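Nillwood Robotics Elective
Handout 7: Two arms, five cubes

Each group writes one routine for both arms. Any cube may be picked by either arm, so decide early how your code shares them out. Save your plan before you run anything. 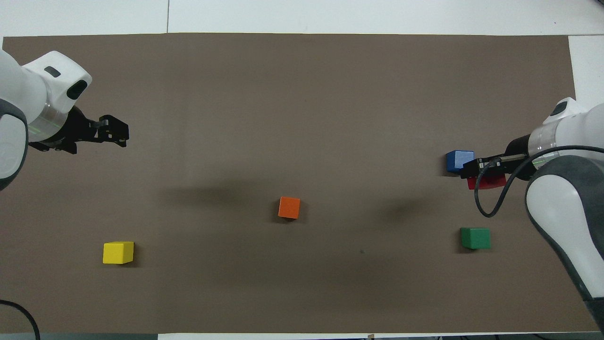
Umesh Thakur asked whether both grippers may go for neighbouring cubes in the same move. They may, but only if your code checks the distance between wrists first — groups lose marks for skipping this.

Colour labels go in the table at the top of your file. Spell them the same way throughout.

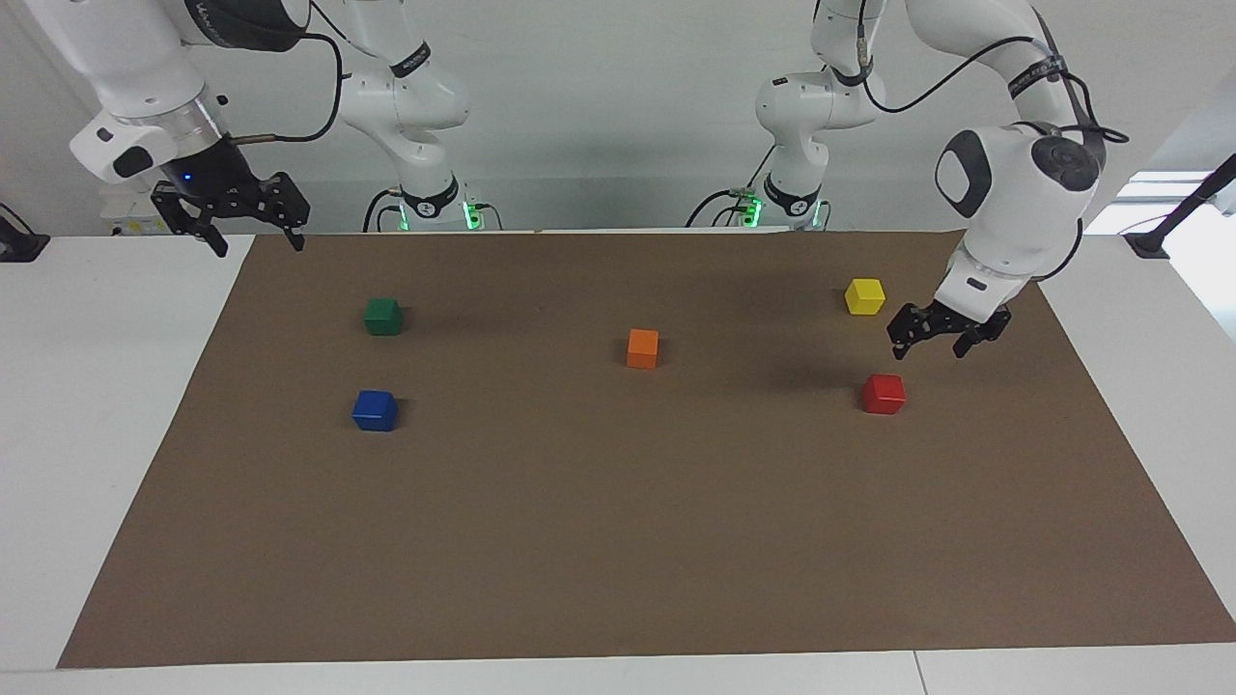 Erzsébet Sipos
Course tutor

Reports are due at the end of March, 1000 words at most. Attach your log and name your partner.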